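Toy library news: the brick tubs are back

Well, the cooler mornings have arrived, and so (at last!) have the brick tubs at the Cumitz Toy Library. Families have been asking for them since February, and it's lovely to see them on the shelves again, all washed, sorted by colour and ready for little hands. 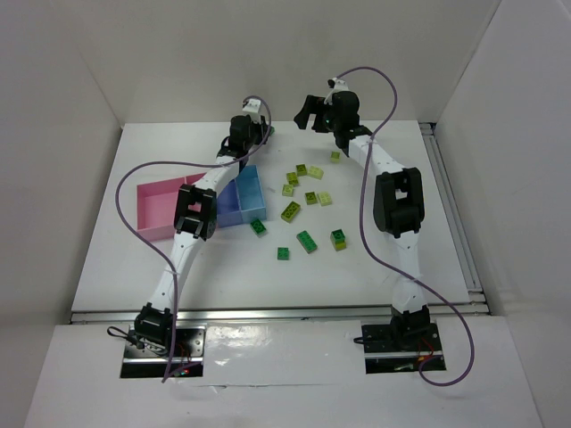 Green and yellow-green bricks, with two open storage trays.

There are 19 tubs in all, each labelled with its own number on the lid. You can keep a tub for three weeks, and if your neighbour's kids have fallen in love with it too, just give us a ring and we'll happily extend it. Please do have a quick peek under the couch before you bring it back, as we lost a fair few favourites that way last year!

The smallest pieces aren't suitable for under-threes, so ask at the desk for the chunky ones if you've a baby at home.

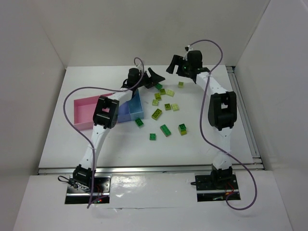
Winter hours

We'll be open until 7 on Thursdays right through winter, which should help those of you racing over from work. The kettle will be on, and there are always biscuits.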